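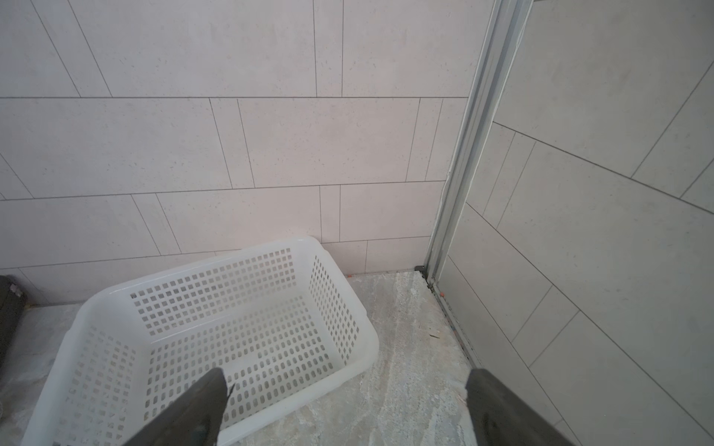

## Re: Basket by the wall, or back to the hamper?

**From:** Lok-yiu Kuo
**To:** Trornport house list
**Date:** 30 April 2025

Hsin-yi Chung wrote:

> Hi all. After reading the Studeck laundry guide I think we should drop the tall hamper for good and keep one open basket on the floor against the tiles. The guide says an open basket with holes airs the clothes, stops the musty smell and makes people sort as they go. It also says to fold every shirt on the spot, label inward, so sizes can be read without unfolding. I'd like to start with the white one. Any objections?
>
> Hsin-yi

I have a few, though the basket itself isn't one of them. It's a decent basket. The rim is thick and the corners are rounded, and I'd take it over the Wevton hamper with the broken lid that we paid for in March.

My trouble is with the claims. Holes in the sides are fine, but when the long side is shoved right up against the wall, how much air is getting through that side? The guide doesn't say. It doesn't say how full the basket was when they tried it, either, or whether they tried it at all. I read the whole thing, 19 pages, and the only test I found was one person's opinion of how her towels smelled. If we want to know, pull the basket a hand's width off the tiles for a week, then push it back for a week, and see if anyone can smell a difference. My bet is no. 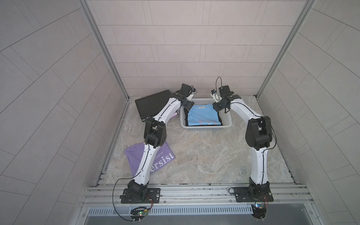 The sorting part I believe even less. An open basket makes it easy to drop things in from across the room. It does nothing to make a person separate darks from lights. We had an open one on Tseng Street and everything went in together, socks balled up, sleeves inside out. The only thing that ever worked there was two baskets, and I notice the guide sells a divider.

As for folding on the spot with the label inward: why would you hide the one part you need to read? Take the lavender T-shirt. The brand label in the neck says ER SHAN SI STUDIO, and the XXL is on a separate little tag under it. Fold that inward and you'll be digging around in the collar to find out whose pile it belongs in.
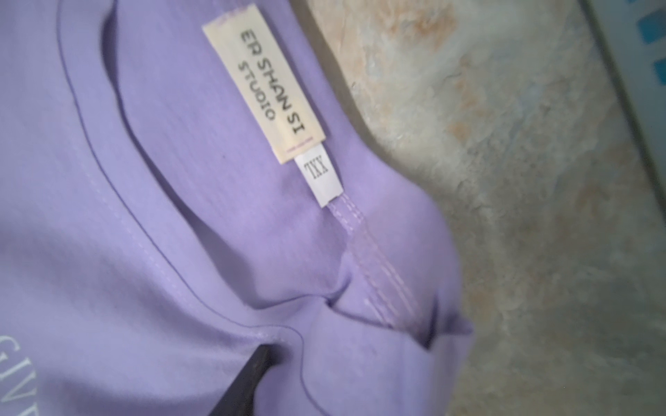
I'd fold with the neck on top and the tag showing. It takes the same time. And I wouldn't fold anything on its way to the wash, which the guide seems to want on page 12 and then forgets about by page 14.

So put me down as yes to the white basket, no to the rest until somebody has tried it. I'm willing to do the two weeks and write down what I find. Please don't order the divider before then.

Lok-yiu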